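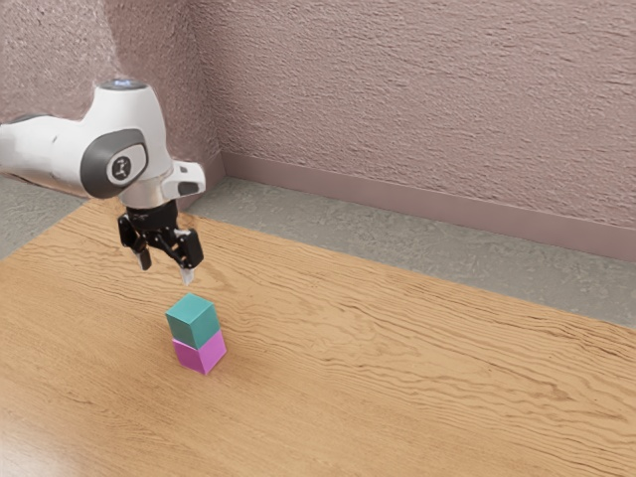

Notes on Teaching a Stacking Task by Remote Control

March 31, 2023

This post records the procedure I have followed for collecting demonstrations of a two-cube stacking task in simulation. It is intended for readers who already operate an arm through a handheld controller and wish to compare their practice with mine. The work belongs to a personal project that I have named Gulline. It has no sponsor, and the views stated are my own.

The task

The operator is given a simulated arm with a parallel-jaw gripper, a wooden table, and two cubes, one teal and one pink. The teal cube is to be placed on the pink cube, released, and left standing while the gripper rises clear of it. A demonstration is accepted only when the upper cube remains in place for 2 seconds after release. The starting positions of both cubes are drawn again before each attempt, and the operator is not permitted to reject a starting position on grounds of difficulty.

I selected stacking over simpler reaching tasks for the quality of its errors. A poor reach may still be counted as a reach. A poor stack is generally visible to anyone who looks at the recording, and the point at which the operator lost control of it can usually be found.

Control arrangement

The controller sends changes in position and orientation to the gripper, and the simulator resolves the joint motion. Commands are accepted only while the trigger under the index finger is held. Releasing the trigger allows the operator to return the hand to a comfortable position without moving the arm, and I recommend that new operators practice this release before attempting any grasp.

The scaling between hand and gripper deserves more attention than it commonly receives. My first sessions used a one-to-one scale. The approach was quick, but small tremors in my hand were carried into the final placement, and many recordings ended with a long period of hesitation above the lower cube. A policy trained on those recordings hesitated in the same manner. I have since used a reduced scale throughout the episode. It makes the approach slower and somewhat tedious.

The session software is a modified copy of an older recorder of mine, Tinditz. Its principal shortcoming is that it begins recording when the scene loads instead of when the first command is received. Every episode therefore opens with a stretch of idle frames, which must be trimmed before training. I intend to correct this in June.

Views available to the operator

Two views are offered during a session. The first looks across the table from the side and shows the arm together with the cubes. It is well suited to judging height and the clearance between the fingers and the stack. The second looks straight down on the table and is better suited to judging rotation.

Neither view is sufficient alone. From overhead, the upper cube can hide most of the cube beneath or beyond it, and a thin line of pink at the border of the teal face may be all that remains to guide the operator. Glare on the wood is a further distraction, although I have kept it in the scene so that the trained policy is exposed to it as well. I ask operators to consult the side view before closing or opening the fingers, and the overhead view before any correction to the wrist. 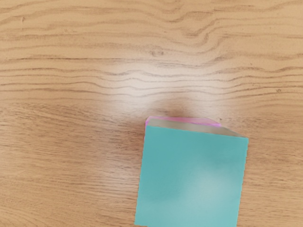
Acceptance of recordings

The present collection, stored under the name Grandholm, contains 720 accepted demonstrations. I review recordings in groups of 50 and watch each at normal speed. The following are removed:

Episodes in which the gripper pushes the lower cube across the table before placement.

Episodes in which the upper cube is dropped from a height and happens to settle correctly.

Episodes in which the operator pauses for an extended period with no evident purpose.

Episodes containing a failed grasp followed by a clean recovery are retained and labeled separately. I formerly deleted these. The resulting policy had no useful response to a missed grasp and would carry an empty gripper to the lower cube, open it, and withdraw. Retaining the recoveries reduced this behavior considerably, though it still occurs when the cubes begin close together.

Matters outstanding

The labels for recovery episodes are assigned by hand and are not fully consistent. The earliest group was labeled before I had settled on a definition and should be reviewed again. I have also not determined whether operators who favor the side view produce measurably different recordings from those who favor the overhead view, as Tinditz does not log which view was selected. That field will be added together with the correction to the start of recording.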